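About us

Hello, and thanks for clicking through to this bit, which I always imagine gets read by people waiting for the kettle. I'm the one who started Vurkitex, and I still answer most of the emails, so if you've written to us lately you already know how I go on.

We make table mats. Big ones, mostly, the sort that cover nearly a whole tabletop and stay put, plus the trays and cups that people kept asking us for once they had a mat to stand them on. We sell to schools, to craft clubs, to village halls and to a good many ordinary homes where one table has to do breakfast, homework, glue and tea.

It all began with my own kitchen table, a white one, bought in a fit of optimism. I loved it for two weeks. Then somebody left a beetroot on it. I tried a vinyl cloth (slid about, went sticky), then an old bath towel (don't), and then a length of brown matting left over from a job in the hall. The matting was brilliant! It didn't show crumbs, it didn't creep towards the edge, and cups stopped making that horrible clack when they were put down in a hurry. A friend wanted one, then her sister's playgroup wanted 2, and by the May after that I had rolls of the stuff stacked up the stairs and my family had started being quite firm with me about it.

The name was a Scrabble hand, more or less. I wish there was a better story.

These days we have a proper unit with a proper loading door. Our first and still most popular mat is the Drakos, which comes in brown, slate and a green that I'm told is more of an olive. It's cut to leave a narrow strip of table showing round the edges, and people do ask about that. We like the strip. You can get your fingers under the mat to lift it, and you can see where the table ends, which matters when you're putting things down with your mind on something else. If you'd like yours to go right to the edge, send us the measurements and we'll cut it that way, no fuss.

The Curine is the tray range. Shallow, raised rim, easy to wipe, and blue is the colour that sells out. Most of our schools put one at the end of each table and everything goes back in it at clearing-up time, cups included. I was never a tray person before all this and now I have one for keys, one for post and one for seed packets – you can't stop once you've started.

Cups came last. We only do clear plastic, because you can see at a glance whether there's any paint water left in the bottom before you tip one over. We went through 97 samples to find one that didn't crack when it was dropped on a hard floor, and I did a lot of the dropping myself, on a stepladder, in my socks.

Grenix is our returns scheme. When a mat has had its day, post it back and we cut the good parts down into coasters and small square mats, which go out free to any school that asks. Last year we sent off 300 of the little squares. They come in whatever colours we happen to have, so please don't ask for a matching set!

A few practical things, as this is the page where people look for them. Orders go out from the unit every working morning. Mats are sent rolled, never folded, and they'll want a night lying flat with something heavy at the corners before they settle down. Wipe them with warm water and washing-up liquid and leave off the bleach – it takes the colour out in patches, and I have a brown one at home with a pale shape on it like the Isle of Wight. If anything arrives damaged, drop us a line with your order number and we'll send another.

We don't have a shop as such, but you're welcome to come and look at colours if you ring first. The tables by the door are set out with mats and trays, and you can bring your own cup or pot to try on them. I'd much sooner you saw the olive for yourself than sent it back.

Page last updated 19 Jan 2018.
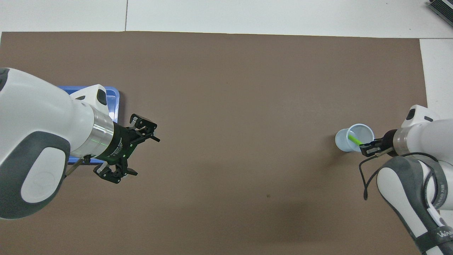 Can I put a hot pan straight on the mat?
Please use a trivet. The mats cope well with mugs and warm plates, but a pan off the hob will leave a mark.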